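Bin 4, divider and floor
February 2020

Took the sheet-metal bin out of the rota for a condition check before the Plundance order. It is the type with the narrow rear compartment and the large front one. Dimensions still match the Brolach drawing; front compartment depth 277 mm at the left wall.

Residue on the divider: tried warm water and washing-up liquid on a test patch, then the Kalinowski degreaser, 2 minutes' dwell. Water did very little. Degreaser lifted the top film and left a brown stain that a fingernail would not shift. No abrasive pads, please, the floor has enough scratches already.

The hole in the floor, lower right, is on the drawing. Edge checked for burrs, none found. Leave it open.

Contents for the mixed set stay as they are: purple cloth, yellow plastic piece, squeeze bottle.
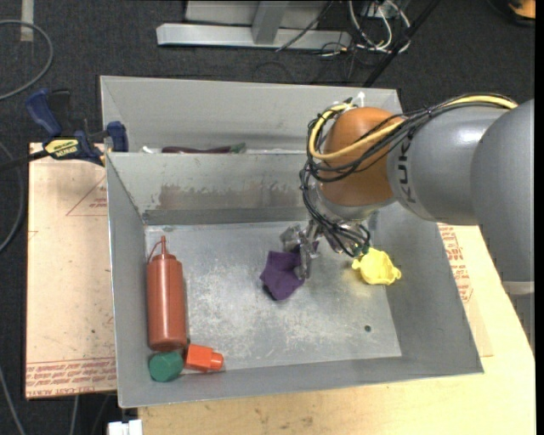 Bottle to go in with its cap strap attached. Cloth to be crumpled, never folded.

To do: ask Teltargate for a price on a replacement divider. Recheck floor in September.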